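4. Setting up the desk surface

Berkis curved desk with Prilow partition, single workplace

Read this section before you put anything on the desktop. The sales leaflet says the workplace is ready to use once the panel is up. I would treat that as optimistic.

4.1 Wipe the desktop with a barely damp cloth. The leaflet calls the finish "self-cleaning". It has a fine grain, and grain holds dust, so wipe along it.

4.2 Push the low shelf against the back panel and check that it stays put when you lean on it. If it rocks, go back to section 3.

4.3 Stand books on the back shelf side, away from the mouse area. Two books will prop each other up at a slant. Five or six upright need a bookend, whatever the Sandberg catalog claims about "friction edges".

4.4 Lean light, flat things such as sticker sheets or cards against the partition. Do not tape them. Tape rated as removable has left marks on this fabric in 4 of our offices.

4.5 Leave the middle of the desk clear for the mouse and your forearms. 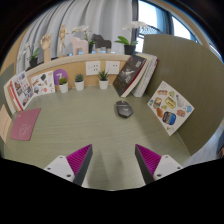 Ronja Sjögren objects to step 4.5 every time this guide is revised. Her view is that a clear middle lasts until the first delivery of mail, and that people should be told to clear it each evening instead. She may be right. The step stays, with her addition:

4.6 At the end of the day, move papers off the middle of the desk. Turn the mouse right side up and put it back where your hand expects it.

Note: Check that you can reach the wall outlets before you load the shelf. Tall books placed in front of them will have to come out again whenever you plug something in.

CAUTION: Do not hang anything on the partition. Dusance gives a limit of 40 pounds for the panel, but does not say how it was tested or where the weight was placed. Until they do, assume the limit is zero.

For cable routing, see section 5.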